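Moving the blog off the old database

For most of its life this blog ran on a database-backed publishing package called Iltum. In September I moved it to static files. These are my notes on the conversion, mainly for my own reference, and for the two readers who wrote to ask why the feed repeated itself that week.

The old install held 800 posts and 3,296 comments. The posts were easy. Iltum has an export command that writes one large text file with a header block per entry, and splitting it took a short script. The comments were stored in a separate table keyed by post number, and the export command ignores them. I dumped that table by hand and joined it to the posts afterward.

Character encoding took the most time. Early posts were saved as Latin-1 in a column that claimed to be UTF-8, and later posts were real UTF-8 in the same column. A blanket conversion fixes one group and breaks the other. I tested each row: if it decoded cleanly as UTF-8, I left it alone, and if it failed, I treated it as Latin-1. Ismael Assunção had his surname mangled in three different ways across his comments, so I used those as the test set. The third form had been double-encoded and needed a second pass.

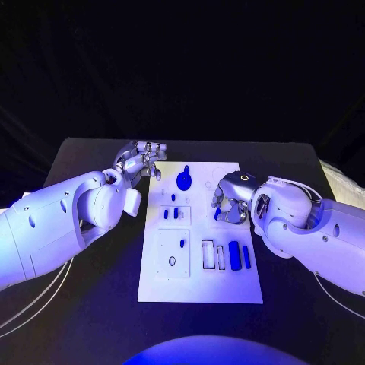

Links were next. Iltum used numeric addresses with a query string, and I wanted short readable paths. Every old address now has a line in a redirect map, which the server loads at startup. The map has 1,791 lines. It's larger than the post count because category pages and monthly archives had their own addresses, and some posts had been reachable at two. I checked the map by replaying a month of access logs against the new server and reading through the errors. Most of the remaining failures were scanners looking for admin pages I have never had.

The feed problem was my own mistake. Feed readers decide whether an entry is new by its identifier, and the new generator built identifiers from the path. All the paths had changed, so every entry looked new. Yi-chun Fung spotted it within the hour. The fix was to store the old identifier in each post's header and use the path only for entries written after the move. Anyone who fetched the feed in between got a full set of duplicates, and I can't recall those.

Build time is fine. A full rebuild finishes before I can switch windows, so I haven't bothered with incremental builds. Search is a plain index file loaded by the browser on the search page only. It doesn't handle plurals yet.

New comments are by email for now. I paste them into the post file and rebuild. Lwazi Masilela has suggested a small form handler, and I may write one over the winter if the volume calls for it. The old database is dumped, compressed and stored on two drives, and I shut the server process down last night.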